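In Defense of the Bare Kitchen Table

My grandmother kept her kitchen table clear, and I grew up thinking this was a kind of stinginess. Other people's grandmothers had fruit bowls and doilies and a little ceramic hen for the salt. Ours had a wiped surface and four chairs, and if you put your schoolbag on it you were told to pick it up again, kindly, but you were told.

I have been thinking about her because my friend Rafia Chaudhry just moved to Whitfield, into an apartment with a kitchen you could cross in three steps, and she called me one evening in February to complain that she had no place to roll out dough. She had a perfectly good table. It was under the mail, two laptops, a toaster and a plant that had been dying since the old apartment. I told her about my grandmother, and she laughed and said she wasn't ready to be that person yet. I understood completely. I wasn't ready for a long time either.

We are sold a great deal of stuff to put on tables. There are trays to hold the things, and stands to lift the things above the other things, and I have bought my share of both (I once owned a two-level napkin holder, and I was proud of it). Every piece seems useful in the store. Then it comes home and stays out all year so that it can be used twice, and supper gets eaten around it with your elbows tucked in.
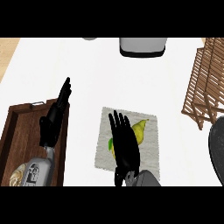
A white tabletop with a slatted wooden rack at the right.

What I've come around to is that a table ought to be the one place in the house that is waiting for you. A shelf is allowed to be full, and so is a closet – mine certainly is, please don't open it. But a table with room on it invites you to start something. My neighbors Viorica and Edin Dervishi play cards at theirs most nights, and I am convinced they play because the deck has somewhere to land. When I visit I end up staying two hours, and I only came for the ladder.

I don't want to be strict about it. A rack is fine, a container or two is fine, and a family with small children should ignore every word of this and get some sleep. I only mean that the things that live there should earn it, and that once in a while it's worth taking them all off and seeing which ones you miss. I missed the butter dish. The napkin holder went to a cousin, who has not mentioned it since.

Rafia called again last week, by the way. The plant is on the windowsill now, still dying, and she made flatbread.

Last updated: February
Shared 248 times | 337 comments
Contact | © Navell | Back to top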